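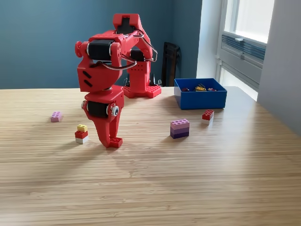
Loose Brick Stock, Nesetdale: Table Gallery

The Nesetdale play stock stands at 1117 pieces by the February count. Bricks make up most of it, with a smaller quantity of toy vehicles. The entries on this page cover the mixed stacks, the single bricks and the tabletop, with handling notes under each heading. Stock list reference: 2264.

Mixed stacks

The reference stack is yellow over red over white, three courses high. Each course is one brick. The colours are easy to tell apart at table distance, and the order is always read from the top down.

A smaller brick on a larger one leaves studs showing on the course below. This is allowed. Flush sides are not required either, and an offset of one stud is recorded as a normal build. What is checked is the seating: press down with the thumb over the centre of the top brick until the gap closes on all sides. A brick seated at one end only will rock when the stack is lifted.

To take a stack apart, hold the lower brick flat on the table and tilt the upper one along its long side. Do not twist. Twisting marks the stud edges, and the marks show most on white and yellow. Separators are kept in the Pitis drawer, left-hand side.

Graded stacks

Purple is held in three shades and normally built dark at the base, medium in the middle, light pinkish-lilac on top. These are larger bricks than the small yellow ones. They clutch harder and need more force to part, so start from a corner.

The lightest shade is the one most often misfiled. Under a warm lamp it can be taken for pink. Compare it with a known pink brick by a window before putting it away. The medium shade gives less trouble, although it looks close to the dark one in the bottom of a deep container.

Two-course stacks, such as red on white, are listed with the mixed stacks and have no entry of their own.
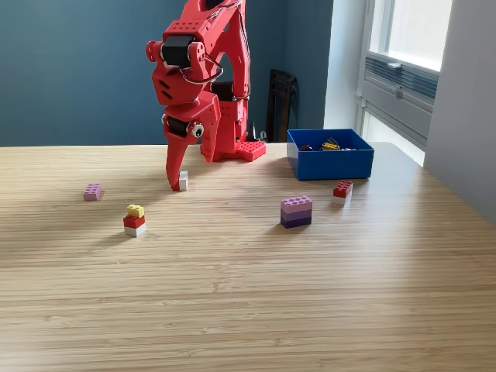 Single bricks are stored studs up. A brick left on its side will roll under the sorting hand and is slower to identify. Before storage, look into the underside for fluff and crumbs. A soft dry paintbrush clears most of it. Anything that stays put goes to the wash.

Washing is done in lukewarm water with a small amount of washing-up liquid, 2 rinses, then drying on a towel with the open side down. Do not use a radiator. Bricks must be fully dry before they go back into a lidded tub, and a wash begun on Sunday evening should be left until the next morning.

Table surface

Light wood with a fine horizontal grain. The grain is useful as a guide when setting out rows. Dark bricks stand out well on it. Pale ones less so, and white is best checked from a low angle, where the shadow gives the edge.

The top is wiped with a damp cloth before use and dried straight after. Grit is the main cause of scratched brick bases, so nothing is dragged across the wood. Lift and place. Harkero felt pads are kept for the heavier items and are replaced when the adhesive starts to creep.

Vehicles and bins

Die-cast cars are laid out with the bricks but stored apart from them. A metal body will chip softer plastic in a shared tub, and the paint suffers as well. The dark red coupe is entered under vehicles, colour red, with its windows listed as dark. Check that the wheels turn freely before it goes back in its sleeve.

Dark grey 2x4 bricks are entered under grey. There is no separate heading for the shade. Pink bricks have their own heading whatever their size.

Open bins are blue plastic, rectangular, with slightly flared walls. The flare lets empty bins nest, but it also means that a full one is wider at the rim than the shelf label suggests. Measure at the top.

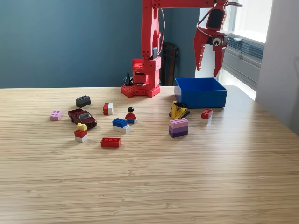 Fill to two fingers below the rim and no higher. Stacks are broken down first, as a built stack traps air space and makes the fill level unreliable. Large bricks go in before small ones.

Shelving is the Pichler unit on the long side of the store, 7 bays, numbered from the door. Vehicles are in the first bay. Mixed colours follow, then the purples, then pink. The last bay is for incomplete items and anything awaiting a wash.

Bin labels face outwards and are written in pencil.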